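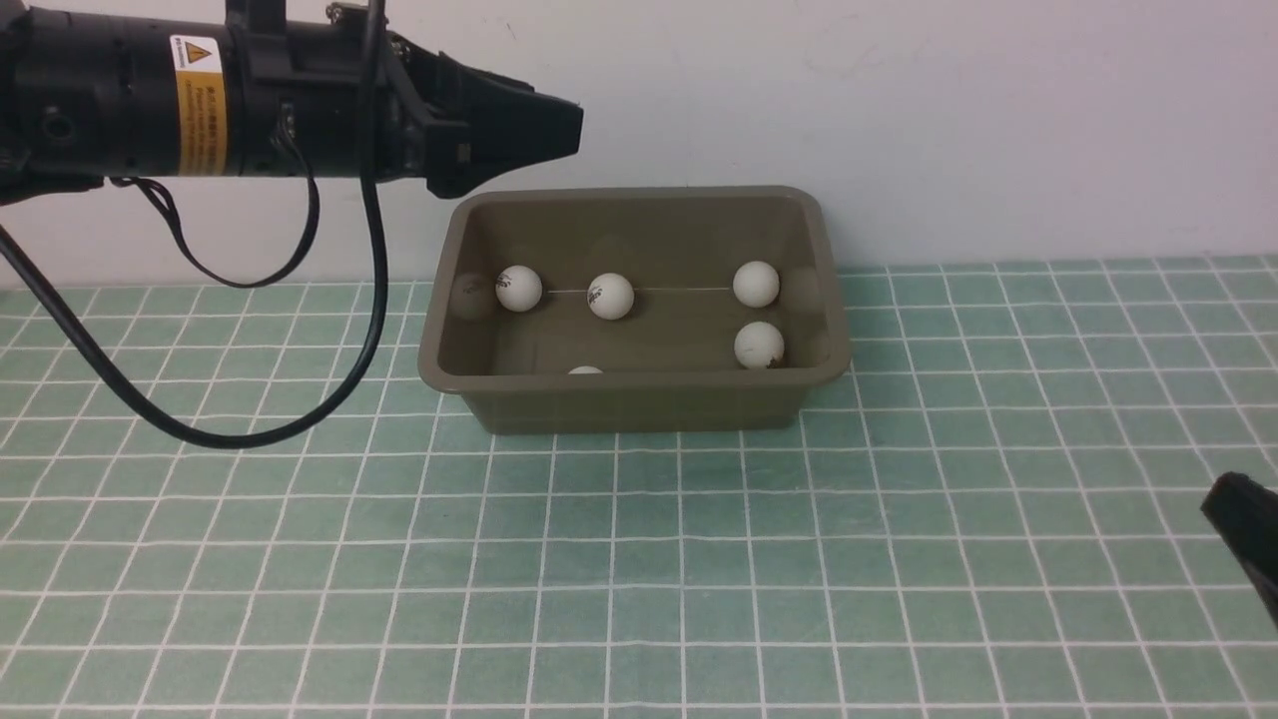

Left arm over the tray, gripper above the rim.

Thread: Ball tray pick, 200 demos in and I don't buy it

gader_bench
Posting the setup before anyone asks. Task is pick a ping-pong ball out of the brown tray, one per episode. We have 200 teleop demos in August alone, and the policy trained on them still closes on air most of the time. The plan upstairs is to collect more. I'm not convinced more of the same gets us anywhere. Has anyone seen a curve on a task like this keep going up after the first 100?

fitama_kg
Depends what's in the 200. If every one starts with the arm parked over the back left rim like that, you have one demo, 200 times. Move the start pose.

nic_giolla
Disagree with kg. Fixed start is fine while you're debugging. What I'd look at is the balls. Three of them are up against the back or in a corner, and there's another one tucked behind the front wall where you can barely see a sliver of it from this view. What does your operator do with that one?

gader_bench
Skips it, usually. Enda takes whichever is easiest and so do I when I'm driving.

nic_giolla
Well there you go. The model learned to want the easy one and has no clue what to do when there isn't an easy one.

zondeck7
White balls, white wall, and a shiny tray that throws a pale blob on the inside for every ball near the side. I can see one on the left and one on the right just in this shot. I'd bet lunch your policy is reaching for reflections. Get a matte tray.

fitama_kg
People always say reflections. We ran orange balls for a month on the same theory and picked up almost nothing. Show me a failed rollout where it goes for the wall.

zondeck7
I can't, they're not my rollouts. OP can.

gader_bench
Went back through last night's failures. 11 I could make sense of. In four the gripper went to the left inner wall with no ball there. The rest it stopped high and closed. So - partly reflections, maybe, but mostly depth.

R. Horgan
What's the pale string along the back of the tray for? It's at about ball height. Is it in every episode?

gader_bench
It's in the August ones. Not in the older set.

R. Horgan
Then you've mixed two datasets and are calling it one. I'd throw out the older set, or at least tag it.

nic_giolla
Tag it, don't throw it out. Demos cost too much.

R. Horgan
Bad demos cost more. We kept a pile like that once and lost weeks to it.

fitama_kg
Also tie up that long cable. It loops right across the mat on the left. If it sits somewhere different each time the arm moves, the network gets a free hint about the pose and leans on it.

zondeck7
Now who's guessing?

fitama_kg
Fair. Still a zip tie.

gader_bench
OK. I'm doing 70 new ones with the target ball chosen before the operator looks, same lighting, older set left out of training. Matte tray after that, so I'm only changing one thing. If it still closes on air I'm going to stop collecting and go look at the cameras. Will post the numbers either way.

nic_giolla
Post the failures too, please. Success rates on their own tell me very little.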